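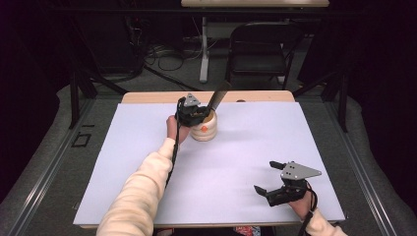 Utensil crock audit: a thread

1/ Spatula-like utensil over a ridged cream cup, white table, sheet of pale paper under everything. The paper is the part I'd copy first. A drip or a crumb is easy to find on it, and at the end you fold it up and the table needs one wipe.

2/ Background: the crock on my counter had 16 utensils in it. Getting one out meant holding down the other 15. I use maybe five in a normal week. This thread is how I got it to 11 and then to something sensible.

3/ Step one is to pull everything out and lay it flat, handles all facing the same way. Duplicates show up fast when the heads line up. I had three slotted spoons. Two had the same handle length and the same bowl.

4/ Step two, check the crock. Tip it over the sink. Mine had rice, a twist tie and a dried layer of something brown at the bottom. Hot water, dish soap, a bottle brush, then upside down on a towel overnight. Ridges on the outside collect grease film, so run a soft toothbrush along each groove.

5/ Let it dry completely before anything goes back in. A crock has no drain hole. Wooden handles standing in a few drops of water go gray at the ends and then start to split.

6/ Sizing. Measure your longest spatula. The crock should be a bit under half that. Shorter and it tips when you load one side, taller and you're grabbing the heads. The Fleltent one I have is narrow for its height, so it gets the light stuff only.

7/ Weight matters more than I expected. The Vudilby crock is heavy enough that I can drop a ladle in from one side and it stays put. I tried an empty coffee can for a month before that. It fell over every time the steel tongs leaned out.

8/ Heads up or heads down? Heads up. You can see what you're taking, and the part that touches food isn't sitting at the bottom of a container you wash four times a year. Blades and anything pointed go in a drawer.

9/ Flat spatulas go at the back with the blade parallel to the wall. Spoons in front. Whisk last, in the middle, or it hooks everything on the way out.

10/ Someone asked about dividers. I bought the Bimeo insert, three sections, 3,000 reviews. It takes up almost a third of the opening and traps crumbs where the walls meet. Returned it. Fewer utensils did the same job.

11/ Location: right side of the stove if you're right-handed, one forearm away from the burner. Any closer and the handles pick up splatter. I also had mine under the cabinet edge, where the long ones hit the door.

12/ Final count is seven. The other four from the 11 are in a drawer until April, and whatever hasn't come out by then gets donated. The old Jelínek turner stays regardless — bent corner, gets under eggs better than the new one.

13/ Next thread is the lid drawer. I have more lids than pots.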